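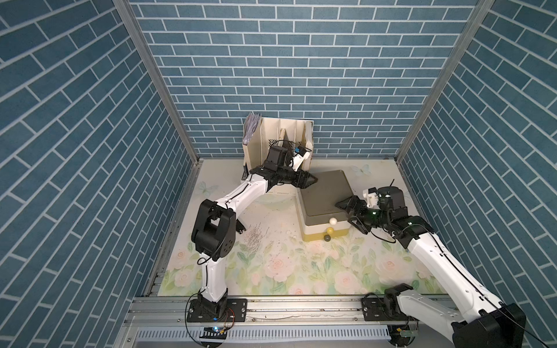 Re: [bench-work] arms on the tidy bench – what happens to the hours?

From: Nam-gil Choo
To: bench-work list

Sorry for the slow answer, typing this between the two halves of my shift. Quoting the bits I can speak to and skipping the rest.

> We're a small outfit, repacking and setting out desk supplies for
> offices that rent them from us. Management is looking at the Cametano
> setup you have at Fidwood. Two questions from our side. Did anyone
> lose hours? And what do people at the bench do all day once the
> arms are in?

Hours first. No one on the bench lost their job. Two of us did lose the overtime we used to get before the February rush, and for one of them that was real money, so don't let anybody tell you it's all the same. We asked for it to be looked at again. Still waiting.

The bench people are on 4 hour blocks now instead of the full shift. Other half you're on checking or packing or at the door. I like it better. My neighbor on the bench hates it, says she never gets into a rythm. Both true I guess.

> Our manager says it runs by itself. Does it?

No. Well – parts of it. The papers-in-organizer job is the one it does most. Folders stand up in the slots, the gripper goes in and sorts them out, fine. Thin booklets are worse. They lean, they slide behind a divider, and then somebody gets called over. In the first month I got called over so much I just moved my stool next to it.

You will be the one that gets called over, is what I'm saying. Put it in the job description and get it in the pay grade. We did not, and are now arguing backwards, which is slow.

> They say it'll do 2000 items a week by spring. Is that what you get?

They said 2000 to us as well! Same brochure probably. We were at 700 the last time anybody put the sheet up on the wall. That was with the old Eren scheduler tho, the new one is meant to be better at not sending the same tray twice. Ask for the number in writing and ask what counts as an item. For us a folder moved from one slot to the next one counted. I would not call that an item.

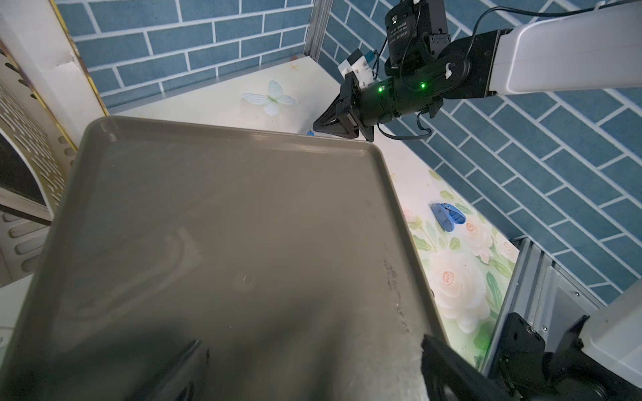 Cleaning is the thing I'd bring to your meeting before anything else. It used to be everyone's job, so it got done, you wiped what was in front of you. Now it belongs to whoever is nearest and that means no one. The trays are where it shows. Look at the dark streak down the inside wall of the gray one, and the scuffs with it, and that's a tray that is supposed to be ready for use. A person picking it up would run a cloth round it without thinking. The arm puts it where it's told. Same with small stuff lying around, like the blue clip out there on the rose pattern. At the bench you'd pocket it and put it back in the right bin. We now have ten minutes at the end of each block written in for wiping and picking up, paid. Took a few weeks to get but nobody fought us very hard on it.

> Is it safe to work next to?

Ours are fixed to a rail and they don't come past the front edge in normal running. We agreed hands stay out unless the thing is stopped. Not slowed down, stopped. People get casual around week three, me included. Also ask who is allowed to press stop. With us it's everybody and there's no form to fill in after, and I would hold out for that. At first there was a form. Guess how often it got pressed.

Cables – get somebody to look at where they run. Ours hang in loops by the wrists and down the front, and you get used to reaching around them, and you shouldn't.

> Anything about training?

Half a day from Prumuva, mostly slides. The useful part was the last half hour when the trainer let us jog the arms ourselves and set things down wrong on purpose. Ask for more of that and less slides. Newer people picked it up fast, a couple of the older hands did too once they were allowed to do it with noone watching. Ask for the bench people to be trained before the supervisors. We got it the other way round and had a month of being told how to do it by somebody who'd only seen the slides.

One more, it's not in your mail. The cameras. There's one on each wrist and we asked straight away what gets kept and who looks at it. Answer was: the work surface, for fixing errors, not for checking up on us. We have that on paper. If you only get one thing on paper get that one. Well, that and the pay grade.

I can send our wording for the stop rule and the cleaning minutes, it's some two pages, not pretty. Write me off list. Break's over.

Nam-gil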